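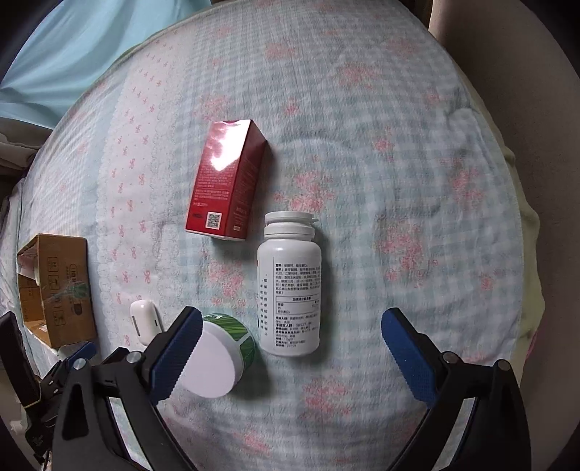

这一章只讲一台机器:手持夹爪Gromik。我在车间里跟它打了好几年交道,装过、拆过,也摔过(摔的那次放到7.4节再说)。前面几章一直在讲控制和标定,到这里终于可以动螺丝刀了,我自己是挺高兴的!夹爪的毛病多半出在最前端那一小截,所以我们从指尖开始认零件。两根黑色手指张得很开的时候最好认:末端各有一块带棱纹的蓝色指垫,指垫背后是黑色衬板,再往后是连杆,连杆靠圆形的金属销轴连在一起。左指外侧那根连杆上还能看到一个细长的三角形镂空,拆装的时候我习惯拿它当方向标记,镂空朝外,装反了马上就能发现。被子上放的那些东西也值得留意一下,红色纸盒有平直的棱,白色瓶子是圆肩的,那个罐子的盖子又大又光滑,同一对指垫要应付这么多种表面,保养马虎一点,手感很快就变了。

7.1 开工之前

先说工作台。我不太讲究,桌子可以,铺了布的床也可以,只要光线够,掉了小零件找得回来就行。不过真要拆销轴,请换到硬台面上去,垫一块浅色的布,四边稍微卷起来。销轴是圆的,会滚,我有一次趴在地上找了整整一个午休,最后在自己的裤脚里找到了。

工具很少:一把小号十字螺丝刀,一把塑料撬片,一支细毛刷,无绒布,一小瓶异丙醇,再加Skalard随机附的那支对中规。对中规千万别丢,单独补一支要等很久。我带的班上每年都有人拿钢尺代替,量出来的数忽大忽小,然后跑来问我是不是机器坏了。机器好好的,尺子没放正。

还有一件事,请养成习惯:断电。手持夹爪看上去像个大镊子,很多人就真把它当镊子对待,一边通着电一边用手指去拨指垫。连杆之间的那条窄缝,夹到指肚是很疼的,我可以作证。

7.2 指垫:先看,再擦,最后才考虑换

指垫表面的棱纹是干活的部分。新的指垫,用指甲横着刮过去,每一道棱都有清楚的“咯噔”感;用久了,棱顶会先变圆,中间那几道尤其明显。检查时把夹爪完全张开,对着灯转一转,看棱顶有没有反光。棱纹发亮,说明要么沾了油,要么磨平了。

这时候不要急着换!先用毛刷顺着棱纹的方向把碎屑刷出来,再用无绒布蘸一点异丙醇擦,布潮就可以了,别往指垫上倒。擦完晾一会儿,再对着灯看一次。如果亮光没了,那就是油,省下一对指垫。如果还在,再翻到7.3节去。

顺便说说织物。在被子、毯子、桌布这类软东西上练习抓取,纤维特别容易钻进棱纹根部,尤其是起皱的那种布。纤维攒多了,指垫夹住硬物时会觉得滑,学生通常的第一反应是去加大夹持力,结果纸盒被捏出两个坑。我的建议很简单,在软面上练完一轮就刷一次,刷子放在手边,别放回工具箱,放回去就懒得拿了。

光滑的圆盖子是另一种考验。指垫斜着搭上去,只有几道棱吃得上力,稍微一歪就滑脱。如果一台夹爪抓纸盒没问题,抓圆盖总是跑,先别怀疑指垫,去看左右两指是不是同时到位。

7.3 更换指垫

换指垫要成对换。我知道有人舍不得,觉得只有一边磨了,换一边就够。这样装出来的两根手指一厚一薄,闭合中线会偏,后面做标定的人会恨你的。

步骤如下:

一、断电,把两指推到全开位置。
二、松开衬板背面的固定螺丝,先松后取,螺丝放进小碟子。
三、撬片从衬板下沿伸进去,慢慢抬,指垫会连着衬板一起下来。
四、清理安装面,旧胶一定要刮干净。
五、装新指垫,棱纹方向与旧件一致,螺丝先带上几扣,暂不拧紧。
六、插入对中规,合拢两指,让指垫自己贴平,再把螺丝拧到位。
七、取出对中规,空合4次,再检查一遍螺丝。

第五步和第六步的顺序,我见过太多人颠倒。先拧死再合拢,指垫就没有机会贴平,之后怎么调都别扭。Smaranda Barbu当年教我装夹爪,她站在旁边一句话不说,看着我拧死、拆掉、再拧死,一共折腾了一下午,临走才把对中规递给我。我现在带班也偷偷学她,只是忍不了那么久,一般十分钟就开口了。

7.4 销轴与连杆

好,说说摔的那次。夹爪从桌沿掉下去,右指先着地,外表什么痕迹都没有,指垫也完整。装回去一用,合拢时右指总是慢半拍。查了半天,是连杆上一根销轴的座孔被撞出了一点点椭圆,肉眼根本看不出来,用手捏着连杆左右晃,才感觉得到那一丝松动。

所以这一节的检查全靠手。断电以后,一只手固定住底座,另一只手捏住指垫后面的衬板,轻轻左右推。正常的手指推起来是“实”的,松了的会有一小段空行程,然后才碰到硬的地方。两边都推一遍,互相对比,比单独推一边容易判断得多。手边要是还有另一台夹爪,也拿来推一推,心里就有数了。

销轴外露的端面平时用干布擦就行。润滑剂只用Pelletier的那款干性膜,每处一小滴,开合几次让它走匀,多余的马上擦掉。普通机油别用,它会沿着连杆往前爬,爬到指垫上,然后你又得回到7.2节。

7.5 写记录

我用的记录表是从Gralside的点检表改来的,删掉一半栏目,剩下日期、累计开合次数、指垫状态、左右空行程、签名。下面抄两行我自己的,供大家参考写法:

2022年4月15日,累计332次,指垫有纤维,已刷,左右推动均无空行程。
同年10月,累计783次,指垫中部棱顶发亮,擦拭后仍亮,成对更换,右指推动略松,待查。

请看第二行最后两个字。“待查”后面一定要有人去查,查完的结果写在下一行,别另起一页。10月的那条,我隔了一个星期才补上结果:座孔没问题,是螺丝没有拧到位,装的人就是我。

练习之前,请各组先把自己那台夹爪的左右空行程推一遍,写进表里,再开始拆指垫。7.6节会用到这组原始记录。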